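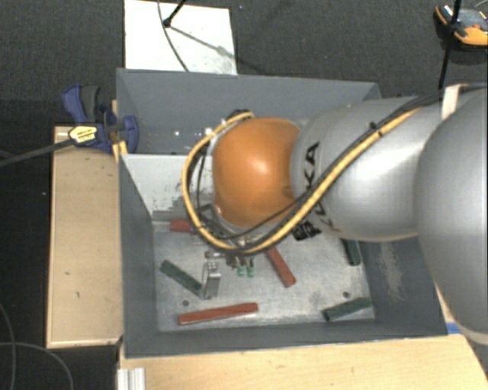

Carmela Carbone said the house should go to whoever was willing to live in it, and that she for one was not.

June 8, 2020
By Carmela Carbone's nephew

My aunt said this on the phone, and then she said it again in case I had missed it. I was standing in the kitchen in Drullurthorpe with the receiver under my chin, looking in the cupboard over the stove. It held a jar of cloves and a stack of saucers. Her brother, my father, had been dead since the winter, and the lawyer wanted an answer by July.

"You could rent it out," I said.

"To who?"

I didn't know to who. There were houses for rent on every street in town, and most of them had better roofs.

"Think about it," she said, and hung up.

I had taken a week off to clear the place. I started upstairs, in my old room, which my father had used for storing newspapers. They were tied in bundles with garden twine, the knots pulled so tight I had to cut them. I carried them down to the porch. By noon the porch was full and the room looked the same as before.

In the afternoon Mr. Villca came over from next door with a plate of cold chicken. He stood at the bottom of the steps and looked at the newspapers.

"He was going to read those," he said.

"All of them?"

"He said so."

He gave me the plate and asked for it back when I was done. I ate on the steps. A dog I didn't know came along the sidewalk, stopped at the gate, and went on.

The desk was in the front room. I left it until the third day. My father paid his bills at it on Sunday evenings, and as children we were not allowed to touch it or talk while he was there. The top drawer held stamps, rubber bands and a pair of glasses with one arm. The second held bank statements. The bottom one was locked. I looked for the key in the usual places, then got a screwdriver and took the back panel off.

Inside was a blue account book. I sat down on the floor with it. The first page said Sirketti in my father's square handwriting, and under that was a column of dates and amounts. Seven dollars, seven dollars, seven dollars, every month. Later it went up to thirty, and one July there was a payment of seventy-five. On the last page with writing on it he had added everything up and drawn two lines under the total. It came to $1,111. After that there was nothing.

I called my aunt.

"Who's Sirketti?" I said.

She was quiet long enough that I thought the line had gone.

"Where did you find that?"

"In the desk."

"He sold your grandfather a boat," she said. "The Galtaleo. Your grandfather never paid for it. Then he died, and your father said he would."

"I never saw a boat."

"No. It sank before you were born. It was tied up at the time."

I asked her why he had locked the book up. She said my mother had wanted a new furnace in those years and he had told her there wasn't any money. There wasn't, she said. Some of it was going to Sirketti.

"Did you pay any of it?"

"I was nineteen," she said. "I offered. He told me to buy myself shoes."

"Did you?"

"Yes. Brown ones."

She had to go then. Something was on the stove.

I put the book on the windowsill and went back to work. I did the hall closet and the bathroom. I found my mother's bathrobe, a heating pad, and a box of fuses for a fuse panel we no longer had. It rained that evening, and I went up to the attic with a flashlight to see about the roof. There was a bucket under the worst place. It was almost full, so I emptied it out the window and put it back.

The next morning I returned Mr. Villca's plate. He was on a ladder, cleaning out his gutter with a soup spoon. I asked him if he had ever heard of the Galtaleo.

"Oh, sure," he said. "Ugly thing. Green. Your grandfather took us all out in it once and we had to row home."

"My father paid for it."

Mr. Villca dropped a spoonful of leaves. "He would," he said. He came down one step and then decided against the rest. "You selling?"

"I haven't made up my mind."

"That gutter of yours is worse than mine."

I went around the side of the house and looked. He was right. A small maple was growing out of the corner, with four leaves on it. I borrowed the ladder when he was finished, and the spoon too, and worked along the front until my arms hurt. The maple came out with all its roots in one piece. I didn't know what to do with it, so I stuck it in a coffee can with some of the muck and left it by the back door.

My aunt called again on my last night. She wanted to know if I had eaten, and if the water heater was still making that noise.

"It is," I said.

"You have to turn the valve a little. To the left – not all the way."

I carried the phone down to the basement, as far as the cord would go, then set it on the stairs and went to turn the valve. The noise stopped. When I picked the phone up she was already talking.

"– and the lawyer will want it in writing," she was saying. "Whichever way. Have you got a pen?"

I said to hold on, and went up to look in the desk.

Contact | Copyright 2020, all rights reserved | Back to top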